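Local Boards > Getting Around > Walking and Cycling
Thread: Path sealant "lasts three times longer", anyone buying this?

stoveck_walker
The council newsletter for July has half a page on the new sealant going down on the riverside path between Stoveck and Bridilthorpe. The product is called Fudier and the claim is that it makes asphalt last three times longer. Three times longer than what? Than asphalt with no sealant? Than the old sealant? Than a path with trucks on it? The article doesn't say. It does say "95 percent of users noticed an improvement," and I have walked that path most mornings for years and no one has asked me a thing.

I'm not against spending money on paths. I just want to know what we're getting before we sign up for the whole route. 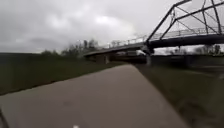 My other question is who did the testing. The newsletter says "independent trials" and then gives the phone number of the company that sells it. I called and got a very nice man who offered to mail me a brochure.

Dahlgren Rd Dave
Brochure will say three times longer too, I bet.

R. Sutherland
I was at the meeting where this got presented, so I can fill in a little. The 95 percent comes from a feedback card left at the library. I asked how many cards came back and the answer was "a good number." I asked again and was told they'd get back to me. That was before the newsletter went out.

I will say the presenter seemed to know his stuff on drainage. I just didn't hear one number I could check.
Rhona

gravelgert
You people would complain if they paved it in gold. Sealing asphalt is normal. Every parking lot in the country gets sealed. Water gets in the cracks, water freezes, cracks get bigger. Keep the water out and it lasts longer. It isn't snake oil.

stoveck_walker
Gert, no argument that sealing is a thing. My argument is with "three times." If it was "somewhat longer, depends on the winter" I'd never have posted.

V Westerberg
I worked in road maintenance for a long time, different county. Couple of points.

1. Most of what kills a parking lot is cars turning their wheels while standing still, plus oil drips. A foot path gets neither. So a sealant tested on parking lots tells you very little about a path.

2. What kills paths is tree roots and bad edges. Sealant does nothing for roots. If the ground under the edge washes out, the edge breaks off, sealed or not.

3. Some sealers are slick in the rain for the first while. Ask them for the skid test results. If they have them they'll send them the same day. If you get a brochure you have your answer.

I'd spend the money on the edges and on crack filling with plain old hot rubber. Boring but it works.
Valter
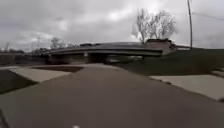
One more thing, on "lasts longer" claims in general. They can't have watched it for the full life of a path, the stuff hasn't been on sale that long. So somebody ran a lab machine for a few weeks and multiplied. Could be right. Could be way off.

gravelgert
OK the point about roots is fair. Still think the thread title is unfair to the council. They got a quote, they took it.

Dahlgren Rd Dave
Did they get more than one quote though

R. Sutherland
Just the one, Dave. The whole thing comes in at around $3000 for the first stretch, which they said was low enough that they didn't need to go out for others. What the later stretches cost wasn't on the slide.

mrs_pell
I don't know about chemistry but my mother uses a walker and she cares about one thing, the lip where the path meets the road on the Bridilthorpe side. She has to be helped over it. We reported it in spring and got an email thanking us for our patience. Will the sealant fix the lip? I'm guessing no.

V Westerberg
No. That's a grinder and a bag of cold patch, one morning's work for two people.

stoveck_walker
So here's what I've sent in. I asked for the trial report, the skid results, and the number of feedback cards. I also asked them to leave the last 100 feet of the first stretch unsealed so we can all go look at both halves after a couple of winters. Costs nothing and then we'd know.

gravelgert
That one I'd sign. Bet you a coffee the sealed part looks better.

stoveck_walker
Looks better or lasts better? Those are two different coffees.

gravelgert
Lasts. No new cracks wider than a pencil.

Dahlgren Rd Dave
What kind of pencil

mrs_pell
Can somebody add the lip to the letter please.

R. Sutherland
Added. I'll drop a paper copy at the front desk too, emails seem to go missing over there. Will post whatever comes back.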